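## 4. Two-Arm Handling of a Phone

The claim we want to test in this section is a modest one. Household and shop-floor robots are often said to be close to taking over small handling jobs: picking up a device, turning it, passing it across, putting it in a tray. Our Perno cell has two light arms, a wrist camera on each, and a white table with walls on three sides. If this class of hardware is ready for such jobs, a phone ought to be an easy place to start.

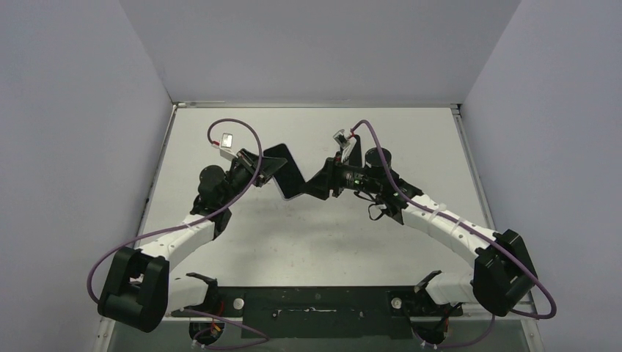
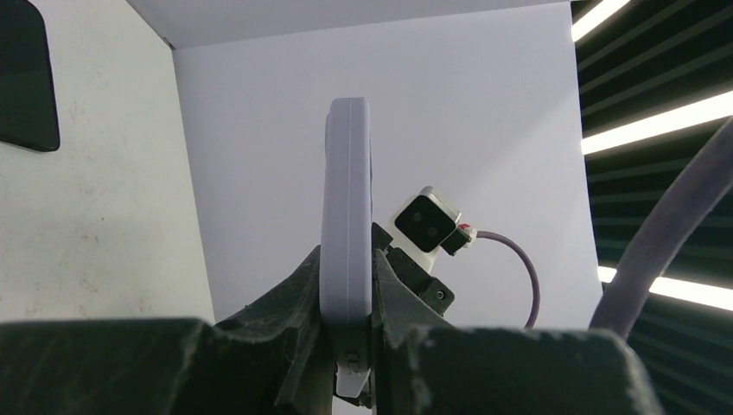
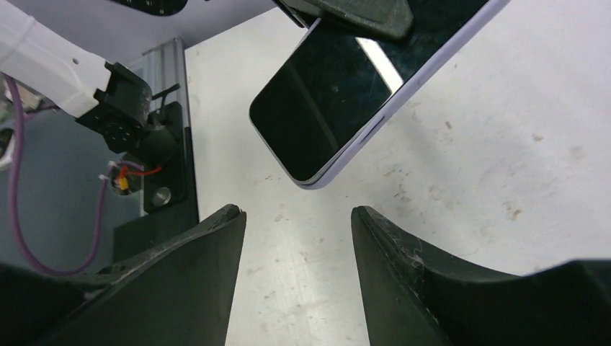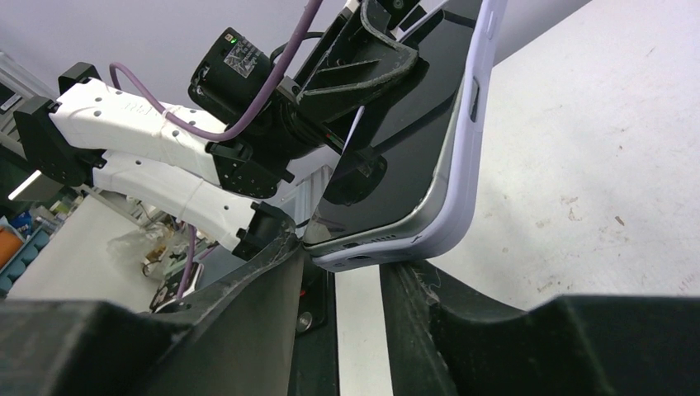
**Figure 4.** The cell used for the phone task. First picture: both arms with grippers empty, fixed camera. Remaining pictures: wrist-camera views.

### 4.1 Task

One arm picks up the phone, brings it to the middle of the table, and presents it to the other arm. The second arm takes hold, the first lets go, and the phone is set down on the far side. A person does this without thinking, often while talking. We scored a trial as complete only if the phone never touched the table between pickup and final placement, and if no operator reached into the cell. Earlier reports on this kind of work, our own September report included, were looser on the second point, and we think their numbers should be read with that in mind.

Trials were run under the Flavar control package with its stock settings. Shobha Thomas and Sowmya D'Souza collected them; Nandini Suvarna scored them from the recordings without knowing which policy had been running. Disputed trials went to Wanda Krawczyk, whose call was final.

### 4.2 Results

Of 829 trials, 656 were complete by the rule above. We expect some readers to find this encouraging. We do not, for reasons that have little to do with the headline count.

First, the start pose was kind. The phone was always placed within reach of the first arm and never under anything. In a kitchen or at a repair counter it would be face down on a receipt, or half inside a bag, or in somebody's hand. When D'Souza moved the start point toward the side wall for a block of 20 trials, the first arm closed on air often enough that we stopped the block early and left it out of the total.

Second, the handover leans heavily on what each wrist camera can see, and at the moment that matters it can see very little. The fingers take up the whole lower part of the view. An object held edge-on between them, likely a phone, as in the second picture, shows a rounded top and one thin side, and says almost nothing about which way the screen is facing. Held in front of the other gripper, as in the third, it presents a dark glossy screen with a bright stripe reflected across it. We suspect – but have not shown – that the policy is tracking reflections at least part of the time. Changing the lighting would be the obvious test. We did not get to it.

Third, nothing in the cell feels the grip. Position error at the fingers stands in for force, and it is a poor stand-in. The usual failure was a slow turn of the phone during the handover, with the second arm going ahead as if the angle had not changed. A person would have pinched harder or stopped.

### 4.3 What the count leaves out

Setup time does not appear in any of our tables. Neither does the time spent by Thomas checking cable slack at the wrists before each session. The wrist cables run in wide loops, and a loop that catches on a joint will end a trial as surely as a dropped phone. We discarded those trials as equipment faults, following common practice. A shop owner would not be able to discard them.

We also note that a completed trial may be slow. The scoring rule puts no limit on how long the two grippers may hover near each other before one commits, and several of the trials marked complete would try the patience of anyone waiting at a counter. Saranya Kurup has argued for a time limit in the next round, and the rest of us now agree.

### 4.4 Comparison with the Brusness protocol

The Brusness protocol counts a handover as successful once the second gripper has closed on the object. Under that rule our score would rise, and it would tell us less. Many of our worst trials went wrong after that point, during release, when both arms had hold of the phone and neither gave way cleanly. We have kept the stricter rule here and in the Iyer comparison that follows.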